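Flallside Opens Its Robotics Rooms to Visitors

The Flallside center welcomed guests on December 2, 2021, for an open day on the use of robots in offices and homes. Around 80 people attended, among them teachers, local business owners and families from the Østergaard district.

Visitors were received in groups of 18 and taken through the work areas on the third floor. In Room 301, staff demonstrated how everyday handling tasks are recorded with a hand-held gripper. The items used were ordinary ones – a backpack, a cup, a pen and a computer mouse – and guests were invited to ask questions as the work went on.

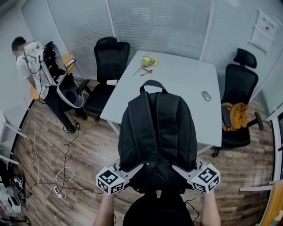 Questions From Visitors

Several guests asked about the square black-and-white patterns printed on the white fingertip blocks of the gripper. Tarcísio Portela, who leads the Arkuvar project at the center, explained that such markers help a computer work out where the fingertips are and how far apart they stand.

"People expect to see a finished robot," Mr. Portela said. "We wanted to show the work that comes before it."

The program closed with a short talk by Divitz, the center's training partner. A second open day is planned for March. Schools wishing to attend may register at the front desk.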